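Week 10 - Household budgets, or where the money went

Last time we covered fixed costs (rent, insurance, the phone plan you signed at a mall). Today we move to variable costs, and mostly to groceries, where good intentions go to be weighed and priced.
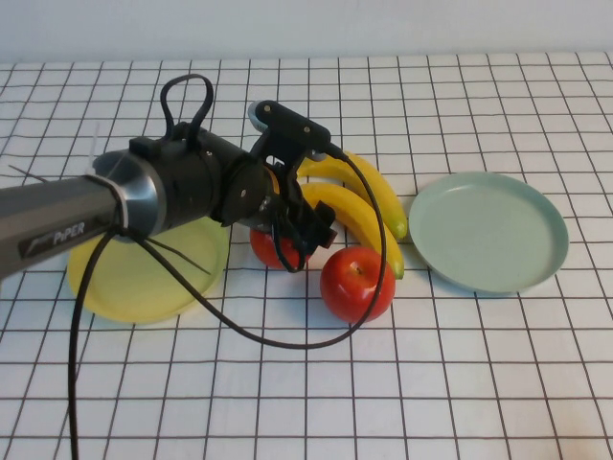
*Notes by the course instructor, Household Economics, Estia College. Revised in April.*

## Unit price

The unit price is the total price divided by the amount you get. Stores print it on the shelf tag in very small type, next to the word SALE in very large type.

Take our two made-up markets, Garkolis and McIver. Garkolis sells rice at 22 dollars for 10 pounds. McIver sells a two-pound bag for 4 dollars. Work out both before reading on.

Garkolis comes to $2.20 a pound, McIver to $2.00. The big bag loses. It often wins, but you have to check, and most of us don't. 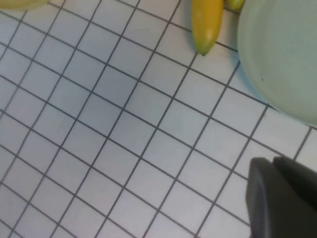 A low unit price also assumes you use everything you bought. If a quarter of the bag is thrown out, divide by what's left. Last year's class hated this step and skipped it on the midterm, with visible results.

## Fixed, variable, and "just this once"

The Rekberg worksheet has a third column for one-time purchases. Fill it in for a full month. Anything that shows up there more than twice gets moved to variable costs - yes, including takeout.

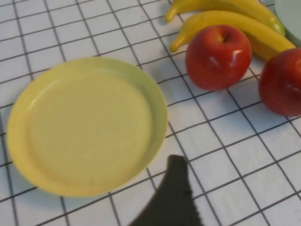 Small repeated costs are easy to miss. A snack at 43 cents a day is $156.95 a year, before anyone raises the price. Keep it up until 2070 and you'll have paid for a decent used car, which you will not have.

## For next class

- Bring one grocery receipt, any store
- Mark the unit price for five items (show the division)
- Read the chapter on credit cards, ideally before buying anything with one

Worksheets are due at the start of class. My office printer is not available.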